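Home | Forums | Hardware | Grippers & End Effectors | Search | Log in

Thread: flat pads vs curved fingers on handheld grippers — thin plastic stuff

11 replies — 63 views — 2 people watching

mmontes_bench
Ok so we're doing two-hand pick tasks with handheld grippers, one in each hand, wrist cams on both. Mugs fine. Boxes fine. Anything thin and flat lying on a table is killing us. Hangers are the worst, also rulers, a plastic lid.

Currently on the flat green pads that came with the Zerkstead kit. Thinking about going to the curved Danladi fingers but they're not cheap and I'd need four. Anyone run both?

tsuji_s
Ran both last year. Curved is nicer on round stuff, worse on flat. You get a line contact and the thing pivots. Keep the flat pads.

— Shinji

jacinto.h
disagree with tsuji. depends completely on how thick the tip is. danladi tips are thin enough to get under an edge, zerkstead pads are basically bricks. you can't get under a hanger with a brick

tsuji_s
You don't go under. You come down on both sides of one bar and close. A hanger has bars all over it, it's mostly holes.

jacinto.h
sure if your pad clears the hole. on the small cutout by the shoulder it won't. tried it. pad lands on top and you just push the thing round the table

mmontes_bench
This is exactly what's happening. Pad lands on top, hanger skates. The big opening is ok, small one no chance.

getse_cuevas
what surface are you on? matters more than the fingers imo. we swapped bare wood for a rubber mat and the skating went away, same pads, didn't buy anything

mmontes_bench
White paper over a wood table. Paper is for the cameras, table grain was messing with our tracking. Could try a mat under the paper I guess but then the paper slides on the mat??

getse_cuevas
tape the corners. or get white mat. Wurndale sells one, a bit shiny but ok if your lights aren't straight overhead

araceli_c
Jumping in bc I did an actual count on this. 50 tries each, same hanger, same person, bare table no mat. Goal was pick it up and hand it across to the other gripper.

flat Zerkstead pads: 19 fails
curved Danladi: 31 fails
flat pads but only allowed to go for the hook: 8 fails

So tsuji is right about flat vs curved, at least for me. But the real win was WHERE you grab. The wire hook sticks out and it's round and sits a hair higher than the rest. Left hand steadies the body, right hand takes the hook. Way less drama.

Caveat: one operator (me), and I was tired by the end, did the curved ones last. Somebody should redo it in mixed order.

jacinto.h
doing curved last when you're tired is kind of a big caveat lol. that could be half your gap right there

also which danladi tips, the short or the long? long ones flex sideways, I wouldn't touch those for this

araceli_c
Long. Fair point. Don't have the short ones.

And yeah it could be some of the gap. I don't think it's half. The pivoting was really obvious, you close on a bar and the whole body swings till it bumps something. Flat pads just dont do that.

tsuji_s
Thank you. Pivoting. What I said.

jacinto.h
on the LONG tips. what you said was "curved". not the same thing

getse_cuevas
boys

anyway Marisol is the jaw width a problem for you too? our older Plunau handhelds only open up to 2 inches and half the misses were ppl coming in crooked, nothing to do with pads

mmontes_bench
No, width is fine. It's more that I can't see the tips in the wrist view once I'm low. Pads are big and they eat both bottom corners of the picture. By the time I'm near the table I'm guessing. Curved ones would at least be skinnier in view, that was half of why I wanted them.

tsuji_s
Then fix the camera, not the fingers. Tilt it a few degrees toward the tips. There are slots on the Zerkstead mount for this, loosen, tilt, tighten. Then redo your calibration or everything after is garbage.

mmontes_bench
Ugh, calibration again. Did it Friday. But ok.

araceli_c
Tilt helps but you lose the far side of the table and then you can't see the other hand coming in. For handovers I left mine alone. For single hand picks I'd tilt.

getse_cuevas
+1 to araceli. we went too steep in September and had to throw out a whole batch, other gripper was never in view

jacinto.h
short tips, stock camera angle, rubber mat. that's my vote. will lend you a pair of the shorts if you pay shipping, they're sitting in a drawer

mmontes_bench
Deal, DMing you. Plan for now: stay on the flat pads, go for the hook, mat under taped paper, dont touch the camera. If the shorts show up I'll do 50 and 50 in mixed order so tsuji and jacinto can stop.

Putting up my wrist view so you can see how much of it the pads take. Olive basket on the left is where I've been putting things between runs, might need to move it, I keep coming in high on that side to clear it.

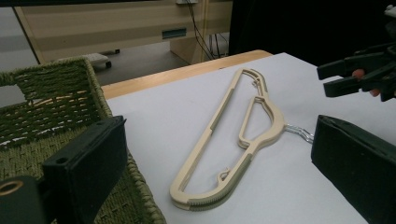 Wrist cam view, flat pads, hanger on paper. Other gripper top right.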